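Three months with the Gavico starter arm

I promised a few of you I'd write this up once I'd had enough time with the thing to have a fair opinion, and then December happened and my in-laws came and the write-up slid, so thank you for being patient (and thank you to the person who emailed me twice, very politely, to ask if I was still alive).

So. The Gavico kit is a tabletop arm with a two-finger gripper, sold mostly to schools and small workshops, and it comes in one very heavy box that my mail carrier has not forgiven me for. I paid $537 for mine secondhand from Othmane Slaoui, who had bought the bigger Condura model and wanted his shelf back. Everything in the box was still wrapped the way it came, including the little bag of spare screws, and he threw in a second gripper cable, which I thought was awfully kind of him.

Setup took me a whole evening. The printed guide runs to 47 pages and I read nearly all of them, which my wife found very funny. The mechanical part is easy enough - bolt the base down, plug in the wrist, plug in the gripper, done before my tea got cold. The software is where the evening went. You install one program for the arm and a separate one for the gripper, and they each want their own updates, and if you do the gripper first the arm program can't find it and you get to start over. Page 31 tells you this. I was on page 12 at the time.

Once it's running, though, I have to say I love it. The teaching mode is the best part by a long way. You take hold of the arm and move it where you want it to go, press a button at each stop, and it plays the whole thing back to you. It's a little like teaching a very patient person to dance! My niece got the hang of it before lunch on her first visit, and she's nine.

The gripper is what people always ask about, so let me go on about that for a bit. Out of the box the squeeze is set too strong for anything soft, and I lost a marshmallow and a good ripe apricot finding that out. There's a slider for it that goes from 0 to 100, and I've ended up living down near the bottom of it for most jobs. Hard plastic things can go higher. Round things are still the tricky ones, and you really want the fingers to come straight down over the middle.
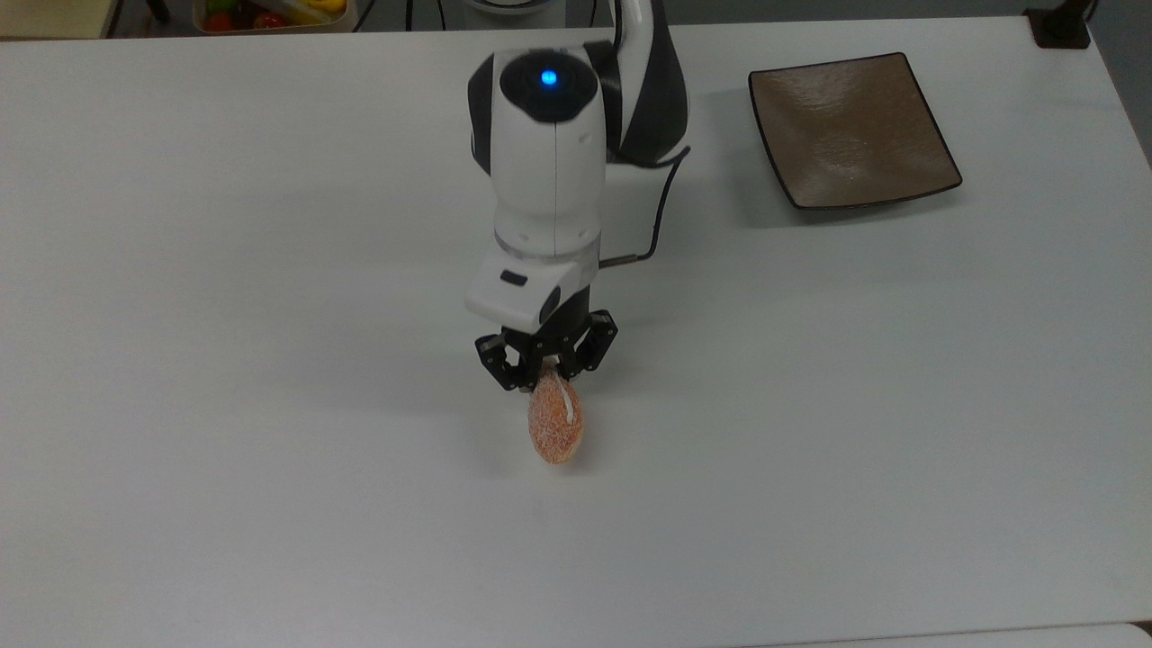
My other grumble is the noise. It hums the entire time it's powered on, even standing still, and in a small room you do start to hear it in your sleep. Sherif Ezzat, who runs the Bralbridge hobby night and has used more of these kits than I have, told me the Osei arm is much quieter but costs twice as much and has a worse teaching mode, so I suppose you pick what bothers you least. I put a radio on.

Support has been good to me. I wrote in with a question about the wrist drifting after a long session and had a real reply the next morning, with the right menu named and everything. The fix was a recalibration that takes 2 minutes, and I've needed it once more in all the weeks after that.

Would I buy it again? At the secondhand price, yes, without thinking very hard. At full price I'd want to borrow one first, and if you live anywhere near Bralbridge you're welcome to come and try mine. Bring your own fruit, please - I'm nearly out of apricots. Next time I'll write about the scripting side, which I've only just started poking at and which deserves a post of its own.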